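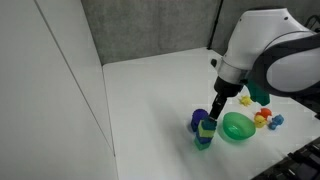
Four blocks, one on top of the other: teal, yellow-green, deep blue and green.

How to Sort and Thin Out the Toy Shelf Without Tears

By Gisela Henríquez

I put this off for most of a year, I'll admit. Our playroom shelf had reached the point where you couldn't pull out a puzzle without bringing down a tea set, and every evening I'd look at it and decide it could wait until the weekend (it could always wait until the weekend). When we moved from Wetden to a smaller place in Dernton, I finally had to sit down and do it, and I've been doing it the same way every April since. It takes one afternoon if you have help and most of a day if you don't.

What you'll need

A clear patch of floor, a few cardboard boxes, masking tape, a marker, and a snack for everyone taking part. Please don't buy storage bins yet! I bought a whole set before I started the first time, and they were too deep for the shelf and too shallow for the train tracks.

Step 1. Bring everything to one spot

Check under the couch, in the car, in the bath and at the bottom of the stroller. Small sets scatter more than anything else in the house, and you want to find the missing puzzle piece before you give the puzzle away. My friend Ornella Zuccaro does this part the night before, after bedtime, and I've come around to her way of thinking.

Step 2. Sort by kind

Blocks with blocks, animals with animals, anything with wheels together. Children are surprisingly good at this and will often keep at it longer than you will. If yours wants to sort by color, let them, and go back over it quietly later on. Keep a separate box for parts you can't identify. Ours usually ends up with around 70 bits and pieces in it, and I go through them with a cup of coffee once the floor is clear.

Step 3. Choose what stays out

Start with whatever gets played with every day. In our house that's plain blocks, the farm animals and a bag of play scarves that I would happily have given away years ago. Leave some empty room at the end of each shelf, even if it looks odd to you. Books can lie face up in a basket if you have toddlers who pull them all down anyway.

Step 4. Box up the rest

Tape a label on each box and put it in a closet. These are resting, and you can tell your child so. Every 2 months or so I bring one box out and put another away, and old toys get greeted like birthday presents.

Step 5. Pass some along

Wipe down hard toys with warm soapy water and let them dry overnight before you pack them. Wash cloth toys according to the tag. Throw out anything cracked, and keep game pieces together in a zip bag taped inside the lid. Ask before you drop off a big load, as many places are short on space.

If your child gets upset over one particular toy, put it back on the shelf and carry on with something else. We still have a plush walrus with one flipper, and he has been through this process every single year. He lives on the windowsill now, next to the crayons.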